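Plunureo folding garden kneeler, after one winter and most of a summer

I've had bad knees since my thirties and an allotment since last February, so you can guess how I came to be shopping for a kneeler. I'd been getting by with an old bath mat folded over, and it was fine until it got soggy, and then it was just a cold bath mat. My plot neighbour Oleksandra has had one of these Plunureo ones for ages and kept telling me to stop moaning and buy one. So I did!

If you've not seen one, it's a padded board between two metal legs. One way up you kneel on it and the legs become handles to push yourself up with. Flip it over and it's a little bench. Mine's the green one. They do a grey as well but I'd lose that behind the water butt inside a week.

Putting it together took me 10 minutes and that included looking for my glasses. It's mostly unfolding, with 2 plastic catches that you press in until they click. One of mine was stiff to begin with and I had to sit on it (the bench, I mean, though I did consider sitting on the catch). It loosened up after a few goes. The instructions are a single sheet of drawings and I thought one of them was printed upside down, but that was me.

The padding is the best bit by a mile. It's firm, much firmer than I'd expected from squeezing it in the shop in Drakstead, and my first thought was that I'd wasted my money. Then I did a whole row of onion sets on it and got up without making the noise. You know the noise. The handles are a good height for me, I'm five foot four, but my brother-in-law is well over six foot and he says they're too low to be much use to him on the way up.
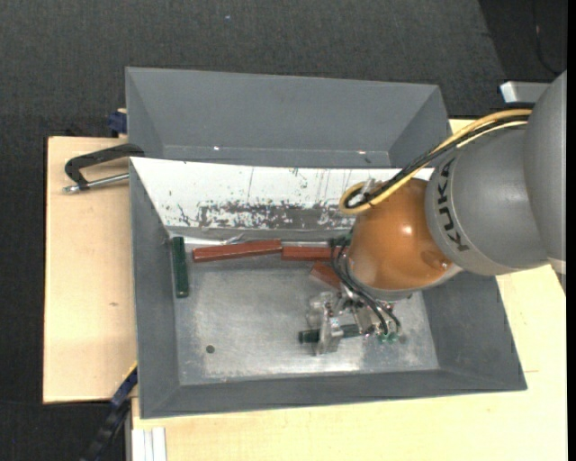

It does rattle when you carry it, mind. There's a bit of play where the legs fold in and it clanks against itself all the way down the path, so everyone knows I've arrived. I've wrapped a strip of old inner tube round one leg and that's helped a lot.

As a bench I'm less keen. It's low and narrow, all right for a cup of tea or for shelling peas, but on soft ground the legs sink and they don't sink evenly. I tipped slowly sideways into the chard in May with a full flask in my hand. Oleksandra saw the whole thing. Put a couple of bits of board under the feet if your soil's anything like ours.

You can get a tool pouch that hangs on the side, sold separately, and I wouldn't bother. It holds a trowel and a ball of string, and when you flip the thing over everything falls out. My sister bought me one for my birthday so I do use it, for pegs, at home.

Wear and tear so far: a scuff on the paint, and the foam's got a nick in it from my own secateurs. It lives in the shed and it's been rained on plenty. No rust that I can find.

Would I buy it again? Yes, for the kneeling. If you mainly want something to sit on, get a proper stool. Four stars from me, and I'd have given it the fifth if it weren't for the chard.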